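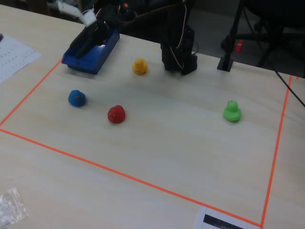
Do I need to know how to program to join the Nustville robot arm club?
You don't need a line of code to start. If you can hold a controller and put up with a machine that does what you told it and ignores what you meant, you'll fit right in!

I'm Paavo Juntunen, and I'm looking for new people for our spring project, which we call Plerolis (long story, ask me over coffee). The goal is to get our little arm to sort rubber ducks by itself. To get there we need 1000 good practice runs, driven by real humans, and we have 87. So you can see why I'm writing this!

A shift is 2 hours, starting at 6 p.m., upstairs at the Mäkelä building, room 1263. You drive the arm, a partner resets the ducks between runs, and then you swap. Four ducks (red, yellow, green and blue), one blue bin, orange tape marking the work area. Ducks stay inside the tape at the start of every run, please, and spread them out differently each time.

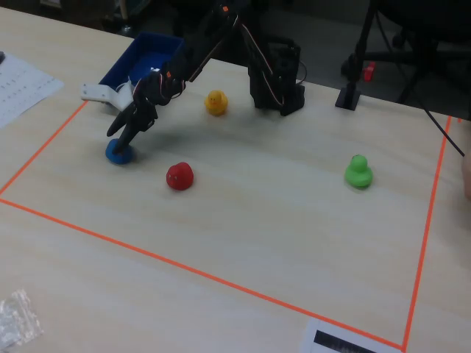
Picking up a duck is harder than you'd think, by the way. They're round on top and they love to roll away from you, and my first evening I chased the same one for ages. Most people get the feel for it by their second shift, and after that it's weirdly relaxing.

We start in March and run until we hit the number. It's unpaid, but there's pizza, and anyone who wants to learn the coding side can sit in with the Brekik team, who train the model and are very patient with beginners. High school students are welcome with a signed form from a parent.

To sign up, put your name on the sheet outside room 1263 or just come by before a shift and ask for Paavo. Bring a friend if you've got one who likes ducks.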